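Nov 30, 2024

**Iltura opens drop-off point for old cables and chargers**

Patadine will take unwanted household cables, chargers and leads at its Barros Street depot in Iltura from January. Drop-off is free for residents, with a limit of 13 kilograms a visit.
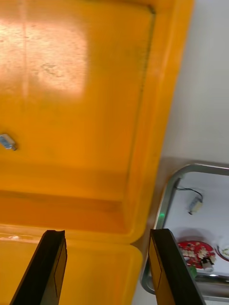
Rasard Traders' Association welcomed the service but said the depot should open on weekends too, as many shop staff can't get there before it closes.

Saturday hours will be reviewed after eight weeks. A trial this year collected 1221 kilograms from 41 streets. 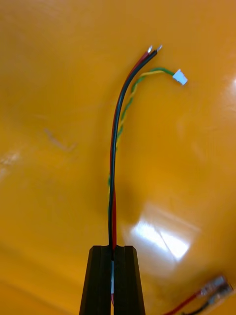 Batteries must be removed first and handed in at the front counter.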